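June, late afternoon

Back on the stone finish for the Gereo counter samples. Delia wants brown marble that doesn't look printed, and after the morning's mess I'm ready to admit that my first glaze was way too thick (sorry, Joanne, you did say!). I scraped board 2 and started it over.

What I did this time: thinned the dark brown until it ran off the stick, sponged it on in patches, and went back in with the taupe while it was still tacky. Then I left it alone for 90 minutes and went to argue with Owusu about the invoice. Veins came next, with a feather, the cream one first and the white on top only where two lines meet. If I do the white everywhere it turns into a road map.
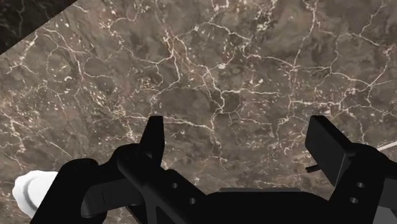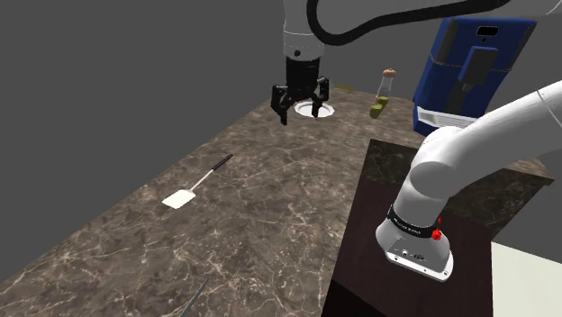
Brown marble with thin white and cream veins in the first one, splitting and joining up again into odd-shaped cells.

My own veins still all lean the same way. I'm right-handed and I stand in one spot, so no mystery there. Tomorrow I'll walk around the bench and pull some from the far side, and maybe try the small flecks with a toothbrush (old one, blue cup, please don't throw it out again).

Topcoat: the Drosavard satin went cloudy on the offcut. I think I shook the can, which the label says not to do. Wemus gloss looked fine but it shows every hair. Sanded the offcut with 1,000 grit and a bit of soapy water and it came up nicely, so that may be the way to go, gloss first and then knock it back.

Used 122 grams of the brown for one board, way more than I'd figured. Delia, can you order another tub before we start the long pieces? The lid on this one doesn't seal anymore, so I've got plastic wrap and a rubber band on it for now.

Still to do: label the offcuts, wash the good sponge, call Owusu back.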